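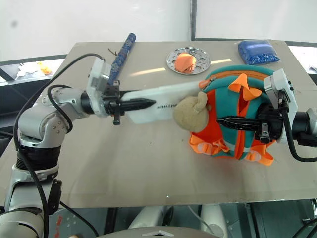 Friday, bench 2, Bresport

Continued with the backpack set. Both arms on teleop, Xuelian Lu driving, me on the log. Aim for the day was 21 usable episodes of two-handed handling: right gripper holds the bag, left gripper brings the white board up to it. Got there by mid-afternoon, with the last few slower than I would like.

Settings as for the previous set. Episode cap 900 steps, gripper force at the lower of the two presets. Tried the higher preset once and went back. The fabric bunches between the jaws and the bag turns when the left arm makes contact.

Notes on the task itself:

The board is held edge-on in the left gripper. With a flat grip the operator loses sight of the far end once it reaches the bag. Edge-on costs us some stability – a small push at the tip becomes a noticeable rotation at the jaws – but Xuelian can correct for that by eye.

The plush toy on the front of the bag is a nuisance and also the reason I want this bag in the set. It gives when the board presses on it, so there is no clean contact event in the force trace. Labelled contact start by hand from the video. Stela Crăciun asked whether we could take it from the gripper current instead. Checked against 7 episodes and the current rises late in every one, by a different amount each time. Hand labels stay for now.

Straps: let them hang. The Tyagi set had them tucked away every time and the policy trained on it did badly as soon as a buckle was lying on the table. Start pose of the straps is to be changed between episodes and not noted down.

Distractors stay towards the back of the table: blue patterned stick, round perforated tray with the orange thing on it, bag of blue beads. Move them between blocks, not between episodes. Keep the stick clear of the left elbow's return path. I had to stop one episode for that and it is marked as aborted, do not trim and reuse it.

Cable on the right gripper needs more slack before the next block. It was pulling on the wrist at full reach. Left side is fine.

Upload to Jokeo finished except for the depth streams, which stalled twice. Restarted, will look again before I go. Fedevbridge want the episodes split by operator, so the operator field has to be filled in before export. It is blank on everything from this morning.

To do: re-zero the left gripper, fill in operator field, ask Stela for a second bag with a stiffer front panel.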